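Quiet by the Meter

When the accounting firm Mazza moved its staff into the old Sillari mill outside Odetville, the complaints began before the boxes were unpacked. The building had everything a real estate listing could ask for: tall windows, brick walls, iron columns, concrete floors poured thick enough to hold looms. It also had an echo. A phone call at the north end could be followed, word for word, by anyone at the south end.

"I learned a lot about other people's dentists," says Lovely Tan, who ran the move for the firm and now looks after the building.

The firm had leased two full floors and planned to leave the concrete bare. Bare concrete was in the first drawings, the second drawings and the budget. By June of the first year, the plan had changed. Tan had a line for flooring and a short list of architects who had worked in old industrial shells, and the firm hired Bülent Oral, whose office is a 5 minute walk from the mill.

Oral did not start with carpet. He spent two days sitting at different desks with a notebook, writing down what he could hear and from where. The sketch he made from those notes is still pinned up in the second floor copy room. It shows the stairwell as a kind of funnel, pulling noise from the lobby up into the middle of the accounting floor, and a long stripe of trouble along the west wall, where people walked to and from the elevators in hard shoes.

"Most of the noise was feet," Oral says. "Feet and chair wheels. Voices came third. If you quiet the floor, people stop raising their voices to get over it, and then you find out how much of the voice problem you still have."

His proposal split each floor into three kinds of surface. The walking route along the west wall got a dense, low carpet tile that a mail cart could roll over. The desk areas got a thicker tile with a cushioned back. The kitchen and the landing stayed concrete, sealed and polished, partly to save money and partly because the firm's partners liked it and said so more than once.

The tile came from Wostik, in a brown close to the color of the brick and a gray that was meant to match the columns and did not. Tan ordered samples three times. On the last round she laid them out at four in the afternoon, when the sun comes straight across the floor, and picked the one that looked worst in the sample book.

"Under our lights it was the only one that didn't go purple," she says.

Installation was handled by Cristian Flores and a small crew working nights and weekends, so the staff could keep their desks. That decision drove nearly everything else about the job. Furniture was moved in blocks, from one end of the floor to the other, with each block back in place and plugged in by Monday morning. Cables ran across the slab in flat channels that had to be lifted, logged and put down again. The crew used a tackifier in place of a full glue, which lets a single tile be pulled up later without tearing the ones next to it.

The slab caused the only real delay. Looms had been bolted to it for decades, and under the old paint were 306 filled bolt holes, some flush and some standing up enough to catch a trowel. Flores mapped them all in chalk before grinding the high ones and skim coating the rest. It took an extra week. He had warned of it in his bid, in a paragraph that Tan admits she skipped.

"Old floors are never flat," Flores says. "A tile will tell you that in a month. The corners come up and then somebody's chair finds the corner."
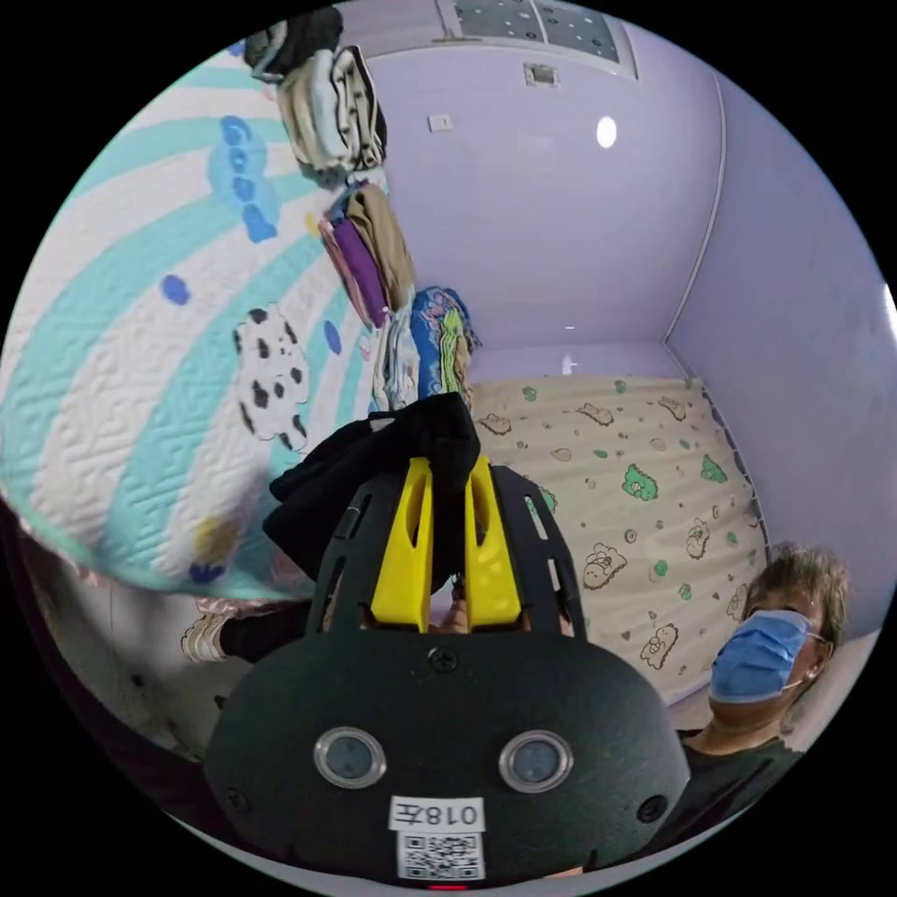
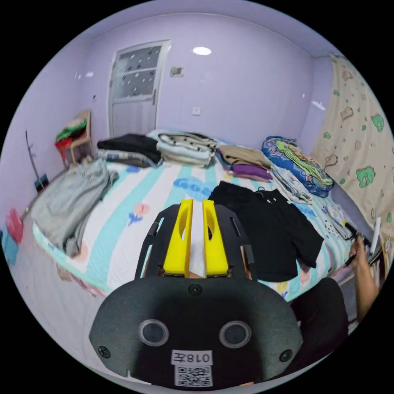
Gualtiero Piras takes a less generous view of the project, and holds that the money would have been better spent overhead. In his opinion a ceiling that high will always send sound back down, whatever is on the floor, and the firm has paid for a softer walk and called it acoustics. He would have hung felt panels between the columns first, lived with them through a winter, and only then looked at carpet.

Oral has heard this argument before and does not entirely disagree with it. His early drawings included hanging panels over the desk areas. They were cut when the sprinkler layout came back, because every row of panels would have meant moving a row of sprinkler heads, and the bill for that was larger than the bill for the carpet. Eight panels did go up over the stairwell, where there were no heads to move. Tan says they made more difference than she expected, and that the lobby can now be used for visitors during tax season.

The staff were slower to come around. Some missed the look of the concrete, which had been a selling point of the move. A few objected to the line where the two tiles meet, which runs straight for most of the floor and then jogs around a column for no reason they could see. (There is a floor drain under it, left from the mill days, and the low tile could be cut to fit a cover where the thick one could not.) Armindo Ramalho, who sits beside the jog, has worked in the building since the first week.

"I noticed it the first day and I still notice it," he says. "But I can talk to a client without cupping my hand over the phone."

Upkeep has been simple so far. The walking route is vacuumed every night and the desk areas twice a week. Coffee is the main enemy, as it is in any office, and the path between the kitchen and the desks shows it first. Tan kept 100 spare tiles in a storeroom on the ground floor, out of the same dye lot, and swaps the stained ones for clean ones as needed. The old ones are washed, dried flat and put under filing cabinets.

She would do some of it differently. The cushioned tile runs right up to the windows, where the sun is strongest, and she thinks a strip there will fade before the rest. She would also have carpeted the kitchen landing, where the concrete still rings when a spoon is dropped. The partners have not changed their minds on that one.

A third floor is being prepared for a tenant who has not been named. It has the same slab, the same columns and the same long west wall. Flores has already been up with his chalk. Oral is drawing it with the ceiling and the floor priced together this time, so that the sprinkler question gets answered before anyone picks a color, and Tan has asked for samples of the gray in 400 millimeter squares, large enough to lay against a column and look at in the afternoon.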